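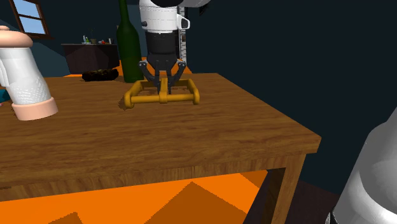 *The yellow frame task in Zarmont 3, with the Medis scene pack loaded.*

# Zarmont 3 classroom license, after a school year

I run the after-school robotics club at Kaczorowski High. We bought Zarmont 3, a robot arm simulator for schools, at the end of last summer and used it through the spring. This review covers the classroom license and the Medis scene pack, both on the school's own computers. I have no connection to the company and we paid the listed price.

## What we needed

The club enters the Bondo Challenge every year. The manipulation part of the challenge has a simulated round first, and the teams that pass it go on to a round with real arms. In past years we skipped the simulated practice and put everyone on our one real arm. That meant a line of students waiting while a pair worked, and a lot of afternoons lost to a stripped screw or a cable that had come loose.

I wanted a program that would let every pair of students work at the same time, that used Python, and that didn't need an account for each student. Our district is strict about accounts. Zarmont met all of that on paper.

## Price and what you get

The classroom license is $400 a year. It covers one computer lab, and you can move seats between machines without asking anyone. The Medis pack is included at that price. Other packs cost extra and we haven't bought any.

In the download you get the simulator itself, a Python library, a lesson binder as a PDF, and a set of scoring scripts. The lesson binder is decent for the first half and thin after that. It spends many pages on moving the arm from point to point and then gets through grasping in a hurry. We wrote our own handouts from there on.

## Installation

Plan on an afternoon. The installer wants administrator rights, and then the first launch wants them again to set up the graphics cache. Our tech office had already left by the time we got to the second prompt, so we lost a meeting. The manual mentions this, but in the troubleshooting chapter and not in the install steps.

After that it was quiet. Updates are optional and can be turned off, which I did before the challenge.

The lab computers are ordinary desktops with modest graphics cards. At high quality the picture stuttered badly. At medium it runs well enough to work with, and the shadows come out with jagged edges. Students noticed that on the first day and stopped mentioning it by the second week. It makes no difference to the physics.

## The Medis scenes

Medis is a set of rooms with tables in them and household things on the tables. The arm comes in from the side with a two-finger gripper on the end. In the scene we used most, the object to handle is a mustard-yellow frame made of rounded bars, lying low on a wooden table, and there is a tall green bottle standing behind the gripper. A white and pink pitcher sort of thing sits at the left. There's a window, a cabinet with a plant and small items on it, and a bright orange floor that one of my students asked me to change. I couldn't find the setting.

The frame is a good choice of practice object. The bars are easy to see and hard to pick up. If you come down in the wrong place your fingers go through an open part and close on nothing. If you come down on a rounded bar at a bad angle, it slides. The students had to think about where to aim and how the fingers should be turned before they wrote any code for closing them. We had them draw the frame on graph paper first, from above, and mark where they thought the fingers should go. Most pairs picked the crosspiece, and a few stuck with the side bars all semester and did fine with them.

The bottle matters more than I expected. A straight path in from behind will clip it, and a clipped bottle counts as a failed try under the challenge rules. You can turn any object off in the scene menu. I'd do that for beginners and turn them back on one at a time.

The dark lumpy object beside the bottle is a mystery to all of us. The object list in our version gives it only a part number. I wrote to support to ask and they answered a different question.

## Writing code for it

The Python library is the best part of the package. The commands have plain names, they do what the names say, and error messages tell you which joint or which limit caused the problem. A student who has finished an intro programming class can have the arm moving in the first meeting.

We put 2 students on each computer. One typed and the other watched the side view and kept the log, and they traded at the halfway point. The side view deserves a mention. You can pin a second camera low at the table edge, and it shows the height of the fingertips far better than the main view does. Students who skipped it kept driving the fingers into the tabletop.

A few complaints about the library:

- The gripper command takes a width in meters, while the arm commands take centimeters. Everyone got caught by this, me included.
- There is no undo for a scene edit. Save a copy before you let anyone move the furniture.
- The `wait_until_still` command sometimes never returns when an object is rocking on its edge. We wrapped it in a timer of our own.
- Sample code in the lesson binder uses a few names from the previous version, and those samples fail as printed.

## The logging tool

Every try is saved with the joint positions, the result, and a note field. By the end of the season the club's folder held 3596 tries. I had expected this to be a feature I'd ignore, and it ended up filling most of our spring meetings.

The results can be exported as a spreadsheet. We sorted ours by the angle of the wrist at contact, and the students could see for themselves which angles were failing. One pair found that their failures bunched up at the same spot on the far bar and traced it to a rounding mistake in their own code. Another pair found no pattern at all, which was useful in a different way, as they had been sure there was one.

The note field is limited to a single short line. Students used it for jokes at first. I started asking each pair to read out a note from the previous meeting before they began work, and the notes got better.

Exports are slow with a folder as large as ours. Split it by month and it's fine.

## Moving to the real arm

You'll want to know whether practice in Zarmont carries over. For us it carried over in part.

Approach paths transferred well. Students who had worked out how to come in over a table full of objects had no trouble doing the same on the bench. Their code was also better organized than in other years, because they had been made to rerun it so many times.

Grip did not transfer well. In the simulator, the contact between the fingers and the object is more forgiving than what our arm gives us with its worn rubber pads. A grasp that held every time on screen slipped on the bench until we slowed the lift down. There is a friction setting in Zarmont, and lowering it helps, but you have to find a good value by trial. I would like to see the company publish suggested values for common pad materials.

We also had nothing shaped like the yellow frame. A parent printed us one from the model file, which can be exported from the scene menu. Ours came out in gray and a little rough along the bars. It works.

At the challenge our teams passed the simulated round, and one of them placed in the upper half of the bench round. That's better than last year. I can't say how much of it was the software and how much was having older students in the group.

## Support

Email only. Replies came within a couple of school days, except in the weeks right before the challenge, when I assume every club was writing in. The answers were polite and about half of them solved the problem. There is a user forum with some very good posts in it and a poor search function. Look through the pinned threads first, the one on graphics settings especially.

## Who should buy it

If you have a real arm and more students than can stand next to it, the license is worth the money. It's also reasonable for a class with no arm at all, provided you are comfortable writing your own material for the second half of the course. I wouldn't buy it for middle school. The menus are crowded and the lesson binder assumes some trigonometry.

If you only need it for a short unit, ask about the semester price. It isn't listed on the site, and I learned about it after we had paid for the year.

My rating is 4 out of 5. I took off the point for the install process and the out-of-date samples. We have renewed for next year, and I've asked the tech office to be in the building when we set it up.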